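Chest camera or overhead camera for shiny cloth, which is better before I buy a second gripper?
Asked by pakura_bench, 2021-06-07
Tags: cameras, grippers, garments

Hello all. I am working on a small project where two arms must take a piece of clothing by its edge and fold it in half. We have one Letum two-finger gripper with flat rubber pads and we are thinking to buy the Dravum one, which has thinner fingers. Before that I wanted to fix the camera question, and now I have doubts about both things.

Cotton is fine. With shirts and towels the edge finder is correct nearly always. The trouble is coated fabric with a metallic look. In May I made 1,000 tries on mixed clothes and almost all the bad grasps came from the shiny ones. The fingers close on a crease in the middle and the software believes it is the hem.

I have tried:
- overhead camera, fixed to the ceiling rail, looking straight down
- camera worn at the chest by the person who shows the fold, so it looks at the table from the front
- the same chest view with the room lights lowered

The overhead one gives me a clean outline but a big white spot from the lamp. The chest one has less glare, but the far side of the cloth becomes small and I lose detail there. My questions: which view would you keep, and do thinner fingers help if the edge is found wrongly in the first place?

2 answers

Kobina Aidoo answered:

Keep the chest view for recording the demonstrations, and use the overhead one only to check where the cloth is. I had the same discussion with myself last year and I lost some weeks on it.

I compared both views on 17 garments, with the same table and the same Arthur controller for all. On matte fabrics there was no difference that I could trust. On shiny ones the overhead camera failed on 14 and the chest camera failed on fewer, but the failures were of another kind. It mostly confused a long fold with a real edge. Please look at one of my pieces from the chest camera.

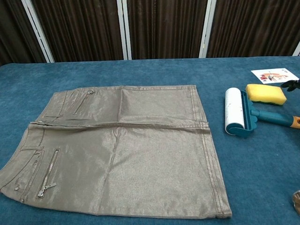 Coated skirt from the chest camera, with the long crease across the middle.

The crease goes from waistband to hem and the cloth rises a little along it, so for an edge finder it is very attractive. What helped me was to teach the software to look for stitching. A double row of stitches, like on this hem, is a good sign that you are at a true edge. Be careful with zippers. Mine have metal teeth and they run diagonally, and my first version wanted to take the garment by the pocket.

About the fingers: no, thinner fingers will not repair a wrong edge. They help with the second problem, when the edge is right but the pads push the cloth away before they close. I measured 19 mm of sliding with wide pads in my worst case. Try first to lower the closing speed, it costs nothing.

One more thing, my table has felt on it and I recommend this. On a smooth table the cloth moves with the finger and you can not compare two grippers fairly.

gripper_guy answered:

just buy the dravum, we have it and it picks everything. never had a problem with cameras, we use whatever is on the arm

Comment from pakura_bench: Thank you, but do you use it with shiny fabrics also?

Comment from gripper_guy: no, cardboard mostly

Comment from pakura_bench: Kobina, thank you very much. I lowered the closing speed to half and the sliding is already smaller with the Letum. I will try the stitching idea next. Did you mark the stitches by hand in the pictures?

Comment from Kobina Aidoo: Yes, by hand for the first garments. After that the software suggested the lines and I only corrected. Mark the waistband separately from the hem, the belt loops disturb it.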